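4장. 휴대폰 세우기 / 눕히기 작업 셋업

Leltberg 양팔 셀용. 소프트웨어는 Lurholm 기준. 개정 2020년 1월 23일

4.1 시작하기 전에

매장 진열대 정리, 집에서 충전 거치대에 폰 꽂아두기. 사람한테는 일도 아닌 일. 로봇한테 시킬 수 있냐는 문의가 제일 많아서 장을 따로 뺐음. 먼저 결론부터 적어두면, 조건 맞춰주면 됨. 조건 안 맞으면 잘 안 됨. 아직 사람 없이 밤새 돌릴 수준은 아니고, 옆에서 한 명은 봐줘야 함. Lorcombe 매장 시험 때도 그렇게 운영했고 이 장의 수치는 전부 그때 값.

필요한 것
- 폰. 전원 꺼진 것. 케이스 씌운 폰은 4.6 참고
- 둥근 받침 거치대 (Ogura 호환형)
- 경사형 거치대, 검정
- 매트. 표면에 먼지 많으면 닦고 시작
- 마른 천
- 비상정지 버튼. 손 닿는 데 둘 것

주의: 고객 폰, 개인 폰으로 첫 시험 하지 말 것. 금 간 폰이나 못 쓰는 폰으로 먼저. 떨어뜨림. 반드시 한 번은 떨어뜨림.

4.2 거치대와 폰 배치

1. 전원 넣고 예열 7분. 건너뛰면 손목 관절 값이 흔들림.

2. 거치대를 매트 뒤쪽에 먼저 놓음. 둥근 받침은 바닥 전체가 매트에 닿아야 함. 한쪽이 다른 받침 위에 올라타면 폰 꽂을 때 넘어감.

3. 거치대끼리 손가락 한쌍이 들어갈 만큼 띄움. 너무 붙이면 옆 폰을 밀어버림. 뒤쪽 줄에서 특히 자주 생김.

4. 세우기 작업이면 폰을 앞쪽에 눕혀두고, 눕히기 작업이면 거치대에 꽂아둠. 섞어놔도 되는데 처음엔 하지 마세요.

5. 손목 카메라 화면을 열어 대상 폰이 두 손가락 사이에 들어오는지 확인. 안 들어오면 접근 자세부터 다시 잡음. 거치대 옮겨서 맞추지 말 것.

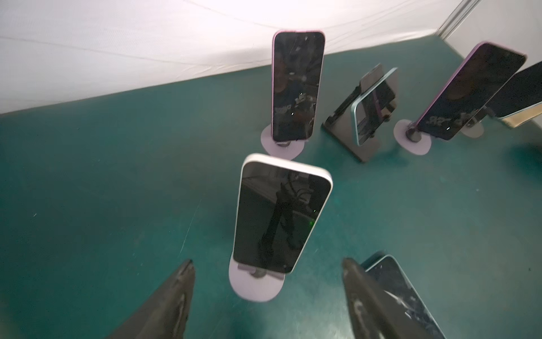 그림 4-1. 손목 카메라 화면. 크림색 테두리 폰의 받침이 두 손가락 사이에 보임.

참고: 꺼진 화면은 거울이나 마찬가지. 로봇팔이 비치고, 앞에 선 사람 옷까지 비침. 인식 쪽에서는 이게 제일 골치. 화면 안에 비친 팔을 진짜 팔로 잡는 경우가 있음. 대책은 아래.
- 셀 앞에 사람 서있지 않기 (감시자는 옆으로)
- 뒤쪽에 흰 천이나 무지 패널. 무늬 큰 것 금지
- 조명은 바로 위에서 내리꽂지 않게. 각도 조금만 틀어도 차이 큼
- 그래도 안 되면 Lurholm 설정에서 '반사 무시' 켜기. 속도는 떨어짐

참고: 금 간 폰은 시험용으로는 좋은데 인식률 통계에 넣지 말 것. 금 자체가 특징점으로 잡혀서 오히려 잘 찾음. 숫자가 좋게 나옴. 속지 말것.

4.3 눕혀둔 폰 집기

솔직히 세우는 것보다 집는 게 더 어려움. 사람은 손톱으로 모서리 살짝 들고 집는데 그리퍼에는 손톱이 없음. 납작하고 미끄럽고 매트에 딱 붙어있으면 틈이 없음. 그래서 긴 변 양쪽을 옆에서 무는 방식을 씀.

1. 폰 방향 확인. 집는 팔 기준으로 긴 변이 두 손가락과 나란해야 함. 틀어짐은 7도 이내. 넘으면 손으로 돌려놓든가 '정렬 먼저' 동작을 넣음.

2. 폰과 폰 사이 틈. 손가락 한쪽은 그 틈으로 내려가야 함. 나란히 너무 붙어 있으면 한 대를 집으려다 두 대가 같이 밀림.

3. 집는 팔 하나만 작업 영역에 두는 게 기본. 다른 팔이 옆 폰을 눌러주는 '고정 보조' 모드도 있음. 붙어있는 폰이 많을 때만 켜세요. 두 팔이 가까워져서 속도 제한이 자동으로 걸림.

4. 손가락 하강. 매트에 살짝 닿는 높이에서 멈춰야 정상. 매트가 눌려 주름지면 너무 낮은 것.

5. 오므림. 힘은 '약'에서 시작. 미끄러지면 한 단계씩만 올림.

6. 들어 올린 뒤 멈춰서 한번 확인. 폰이 기울면 내려놓고 다시.
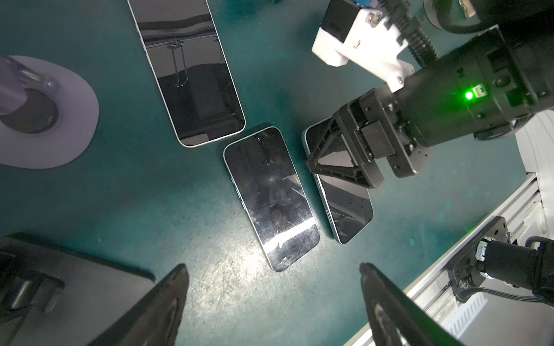
그림 4-2. 가운데 폰이 두 손가락 사이에 들어온 상태. 다른 팔의 그리퍼가 오른쪽 폰 위로 내려와 있음.

경고: '힘 강'으로 올려서 해결하려고 하지 말 것. 측면 버튼이 눌려서 폰이 켜짐. 켜지면 화면이 밝아져서 인식 결과가 달라지고, 그 다음 폰부터 줄줄이 실패함. 버튼 있는 쪽은 손가락 패드 위치를 위나 아래로 비켜서 물 것.

주의: 고정 보조 모드에서 누르는 손가락이 화면 유리를 찍지 않게. 닿기만 하면 됨. 누르는 팔의 하강 한계를 집는 팔보다 조금 높게 설정.

작업 시간. 한 대 집어서 꽂는 데 거의 115초. 사람이 하면 몇 초. 느림. 빠르게 돌리는 옵션도 있는데 권장 안 함. 빨라진 만큼 떨어뜨려서 다시 줍는 시간이 더 듦.

4.4 거치대에 꽂기

1. 든 폰을 먼저 세움. 거치대 앞에서 세우지 말고 빈 공간에서 세운 다음 이동. 세우면서 이동하면 거치대를 침.

2. 경사형 거치대는 아래 턱에 폰 밑면을 먼저 걸고 뒤로 눕힘. 순서 바뀌면 앞으로 미끄러짐.

3. 둥근 받침 거치대는 집게부가 벌어진 상태인지 확인하고 위에서 넣음. 집게를 벌리는 동작은 반대 팔이 맡음. 이 동작이 제일 안 됨. 받침이 가벼워서 같이 딸려 올라옴. 급하면 사람이 미리 벌려두는 게 나음.

4. 손가락을 바로 벌리지 말 것. 폰 무게가 거치대로 넘어간 뒤 벌림. 손목 힘 값이 내려가는 걸로 판단. Lurholm 화면 오른쪽 막대.

5. 벌린 뒤 뒤로 빼고, 그 다음에 위로. 바로 위로 빼면 손가락 안쪽이 폰 테두리를 걸고 올라감.

6. 다음 폰. 나머지 눕혀둔 폰은 긴 변이 앞뒤 방향으로 가게 두면 손목을 덜 돌려도 됨.

두 팔 동시에 쓸 때는 한쪽이 꽂는 동안 다른 쪽은 위로 들고 대기. 동시에 내려가는 설정은 막아둠. 풀지 말 것. 케이블이 손목 위로 늘어지므로 대기 높이에서 서로 안 걸리는지 눈으로 한번 봐야 함.
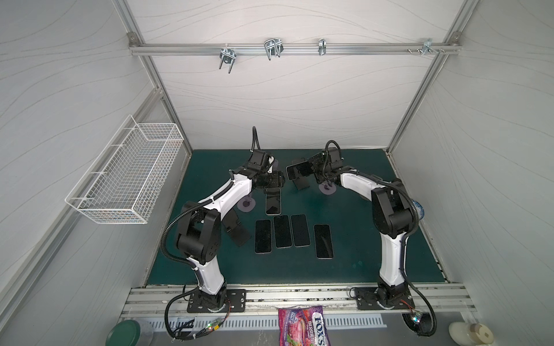

4.5 전체 점검 (연속 작업 넣기 전)

한 대씩 되는 것 확인했으면 연속으로. 여기서부터는 실패가 쌓이는게 문제임. 한 대 꽂을 때 거치대가 조금 밀리고, 다음 폰에서 또 밀리고. 사람은 무의식중에 바로잡는데 이 기계는 시켜야만 함.

1. 거치대 위치 재인식을 '매회'로. 기본값은 '시작 시 한번'이라 꼭 바꿔야 함. 기본값 바꿔달라는 요청은 올려둠, 다음 판은 6월 예정.

2. 넘어진 거치대 확인. 접이식은 눕거나 기울면 인식 목록에서 빠짐. 에러도 안 뜸. 폰 수와 거치대 수가 안 맞으면 이것부터 의심.

3. 위쪽 고정 카메라로 작업 영역 전체가 보이는지 확인. 팔이 아치처럼 모이면 가운데 뒤쪽이 가려짐. 가려진 곳에 있는 폰은 없는 걸로 처리됨. 팔을 대기 위치로 뺀 다음 '다시 찾기'.

4. 폰이 매트 뒤쪽에 홀로 떨어져 있으면 그것부터 처리하게 순서를 지정. 앞줄부터 하면 나중에 팔이 앞 거치대를 넘어가야 함.

5. 앞쪽 알루미늄 빔과 양쪽 팔 고정판 볼트 조임 확인. 연속으로 돌리면 풀림. 통풍구 막지 말 것.

6. 제어 보드 LED. 켜져 있는지 보고, 꺼져 있으면 그쪽 팔 케이블부터.

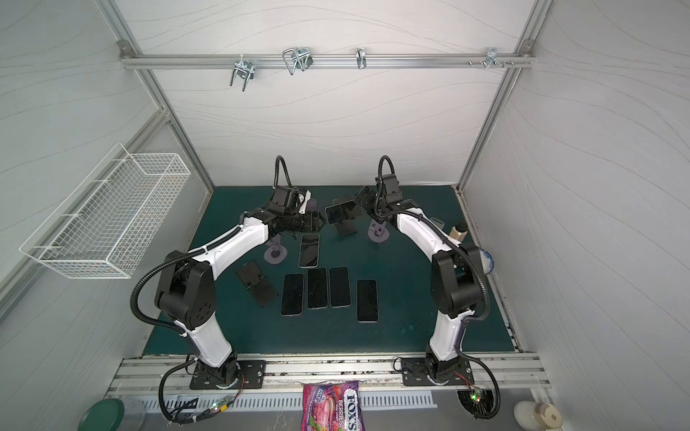

여기까지 문제 없으면 연속 작업 시작. 첫 바퀴는 비상정지에 손 올리고 볼 것. 두 번째 바퀴부터는 옆에서 봐도 됨. 자리 비우는 건 안 됨. 점심시간에 돌려놓고 나갔다가 거치대 전부 쓰러뜨려 놓은 사례가 Lorcombe 시험에서 있었음. 폰은 멀쩡했는데 팔이 빈 매트를 계속 집고 있었음.

손가락 패드는 3,000회 집기마다 교체. 표면이 긁혀서 회색으로 일어나면 횟수 안 찼어도 확인. 닳은 패드로 힘만 올려 쓰면 폰 테두리에 자국 남음.

4.6 되는 것 / 안 되는 것

자주 묻는 것만. 영업 쪽에서 부풀려 말하는 경우가 있어서 그대로 적음.

됨
- 같은 종류 거치대, 폰 간격 넉넉함, 배경 단순
- 전원 꺼진 폰 눕히고 세우기
- 색이 다른 폰 섞기. 테두리로 찾으니까 색은 상관 없음

조건부
- 거치대 두 종류 섞기. 종류별로 꽂기 동작을 따로 등록하면 됨
- 앞면 뒷면 섞기. 집기는 같음. 꽂기 전 뒤집기 동작 추가 필요, 시간 더 걸림
- 얇은 케이스. 고무 재질은 잘 집히는데 거치대에 걸려서 안 들어감

안 됨
- 지갑형 케이스. 덮개가 펄럭임
- 충전 케이블 꽂기. 문의 많은데 아직임
- 겹쳐 쌓인 폰
- 화면 보호필름 반쯤 떨어진 것. 필름만 집고 올라옴
- 가정집 협탁 위. 매트도 없고 조명도 제각각이고 옆에 컵 있고. 이 셀 안에서 되는 것과 집에서 되는 건 다른 문제로 보고 답변할 것

4.7 증상별 조치

폰을 못 찾음: 반사 확인. 조명 각도. 화면 닦기. 그래도면 다시 찾기.

집다가 밀림: 간격 부족 또는 방향 틀어짐. 4.3의 1, 2번.

들다가 놓침: 패드 먼지. 마른 천으로 닦음. 알코올은 패드가 굳으니 쓰지 마세요.

거치대가 딸려 올라옴: 손가락 벌림 폭 부족. 한 단계 넓힘. 받침 밑 먼지도 확인, 미끄러우면 더 잘 딸려옴.

꽂았는데 앞으로 쓰러짐: 아래 턱에 안 걸린 것. 4.4의 2번. 세 번 연속이면 꽂기 동작 재등록.

두 팔 다 멈춤: 간섭 정지. 정상 동작임. 화면에서 '한 팔 물리기' 누르고 어느 쪽인지 선택. 손으로 밀어서 빼지 말 것. 관절 값 틀어지면 예열부터 다시 해야됨.

동작 등록 방법은 5장.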